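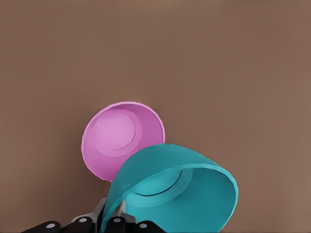
Kyung-tae Ban replied:

I'd push back a little on the idea that lament is just the front porch of joy. I read the opening post twice over breakfast and I think it moves too quickly from "how long, O Lord" to the thanksgiving at the end, as if the middle of the psalm were only there to get us to the last verse. Psalm 88 never gets there. It stops in the dark, and the people who collected the psalms left it that way, and I've always been grateful to them for it.

That said, I'm very glad you started this thread, and I hope the reading group at Tiswood keeps going with the Psalms through June.

3 likes

marrowbone_meg replied:

Oh, I'm so glad somebody brought up 88! We read it at my mother's bedside, and a well-meaning cousin asked whether we wouldn't like something more cheerful, and my mother (who could barely lift her head by then) said no thank you, she'd like to hear that one again. I've never forgotten it. She wasn't despairing, as far as I could tell. She liked being in company with someone who had felt it before her.

I don't know what the scholars would call that. I'd call it comfort, but I suppose comfort and joy are different animals.

11 likes

Albane Hervieu replied:

Opening poster again — thank you both, and Meg, thank you especially for telling us about your mother. I've been turning it over since I read it.

Kyung-tae, I take the point and I'll give you half of it. I did skip over 88, partly from laziness and partly because our group hadn't reached it yet. But I wasn't trying to say that lament is only useful for what it leads to. What I was getting at (clumsily) is that a person who complains to God is still talking to God, and I think there's a kind of trust in that which I wouldn't want to see left out of the account. Even 88 opens by calling him "God of my salvation," depending on your translation. That first verse has to count for something, doesn't it?

The leader of our group puts it differently. She thinks a church that never sings laments ends up with a very thin sort of gladness, and after 19 years of going to the same congregation I'm inclined to agree. We have a great many upbeat songs. We have maybe one that would be any use to you on the day after a funeral.

6 likes

oldpewcushion replied:

Disagree with nearly all of this, but kindly meant.

I grew up in a church where every Sunday felt like the day after a funeral. Dirges, minor keys, long silences, a pastor who seemed to think smiling was something Lutherans did. When I moved to Cosbridge and walked into a church where people clapped, I cried all the way through the first hymn, and they were good tears. So when folks tell me we need more lament in worship I get a bit prickly. Some of us had our full ration by the age of twelve.

Paul tells the Philippians to rejoice, and then he says it again in case they missed it the first time. He was in chains when he wrote it. I don't think he was being shallow.

8 likes

Kyung-tae Ban replied:

That's a fair word, and I don't want to take the clapping away from you. But look at the same letter! In chapter 2 he talks about Epaphroditus, who nearly died, and he says God had mercy on him and on Paul too, so that Paul wouldn't have "sorrow upon sorrow." He already had one sorrow and was afraid of getting a second one stacked on top. Two chapters later he's saying rejoice. I find that I believe him more for having read the part about Epaphroditus first.

I think you and Albane may be closer than you sound. You came out of a place that had only one note and found the other one, and her congregation has the opposite trouble.

7 likes

dester_road_reader replied:

Longtime lurker, first post in ages, so be gentle with me.

I lead a small group out on Dester Road, mostly retired people and a couple of young families when the babies allow it. Last winter we spent six weeks on Psalms 42 and 43, which a lot of people think were one poem to begin with, on account of the refrain they share: "Why are you cast down, O my soul?" What struck us is that the refrain doesn't really change from one time to the next. He asks himself the same question, gives himself the same answer ("hope in God"), and then he seems to need to do it all over again a few verses later. One of the men in the group found that discouraging. His wife thought it was the most encouraging thing in the Bible, and I gather they argued about it in the car the whole way home.

I side with the wife, for what it's worth. I've had to tell myself the same thing before breakfast and again before lunch more often than I care to admit.

14 likes

marrowbone_meg replied:

I love that they argued about it in the car. My husband and I have settled most of our theology at stop lights.

Can I ask a practical question? Has anyone used a study guide for this sort of thing that isn't either a doctoral thesis or a coloring book? Our Monday group is itching for something and I've been handed the job of choosing. We've got an hour, and half of that goes to coffee.

2 likes

Albane Hervieu replied:

Meg, we've been using one called Amato, which is a slim little workbook with a psalm per session and only a few questions on each. I like it very much, though I'll warn you that the author is fond of Greek words even when the text in front of him is Hebrew (I grumble at it every week). The session on Psalm 46 is lovely. He spends nearly all of it on the river "whose streams make glad the city of God," and he points out that the gladness comes right in between the mountains falling into the sea and the nations being in an uproar. Our group talked so long on that one we were still in our chairs when the choir came in to practice.

4 likes

oldpewcushion replied:

I tried Amato and gave up partway through. Too many questions that begin "How does this make you feel." I'd sooner have the text and a decent pot of coffee, and let people say what they see in it. But I'm a crank, Meg, and your group may love it.

And to Kyung-tae, yes, all right. I went back and reread Philippians 2 last night and I'd forgotten how worried he sounds. I'm not ready to go looking for dirges, mind you, but I'll stop grumbling when our music director picks something slow.

9 likes

dester_road_reader replied:

We didn't use a guide at all, Meg. We read the psalm out loud, sat quiet for a minute, and read it again in another translation. Then whoever wanted to speak did. Some weeks it was wonderful, and one week we mostly talked about a roof leak. I'd do it again though.

Albane, will you come back and tell us how it goes when your group gets to 88? I'd dearly like to know if anyone tries to put a happy ending on it.

5 likes

Albane Hervieu replied:

I will! Knowing our lot, someone will want to read 89 straight after it just to clear the air, and then they'll get to the end of 89 and find that it goes sour as well. I'll report back.

Page 1 of 1 · 20 participants watching · 12 replies · Share this thread

Tiswood Readers' Board · Contact us · Back to top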